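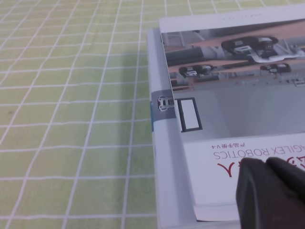
The box on my gridded tablecloth, lid a little askew.

Filed under: Home Stuff, Boxes & Paper

I have a thing for good boxes, and this white one has been living on the kitchen table since July because I can't bring myself to flatten it! I love how plain the lid goes under that big photo, just light gray, and then there's a tiny line drawing of a robot or some such device on the side that you could miss completely. Somebody had fun with that.

It looks so nice on the yellow-green cloth, too. I bought the cloth at Zison for 20 dollars (the grid won me over, I'm weak for anything with squares) and it has survived roughly 64 washes with the color still cheerful. Iron it while it's damp, by the way, or the lines go wavy and you'll stare at them all through breakfast.

So now I get to decide what goes inside! Right now the front-runner is my postcards, which are stuffed in a Rinix shoebox that gave up at the corners years ago. The other idea is sewing patterns, but those are fat and I'd have to fold them again, and I refuse. Postcards first, then. I still have half a roll of Pop label tape in the drawer and I'm going to use every inch of it.

Print this post | E-mail this post
Last updated: July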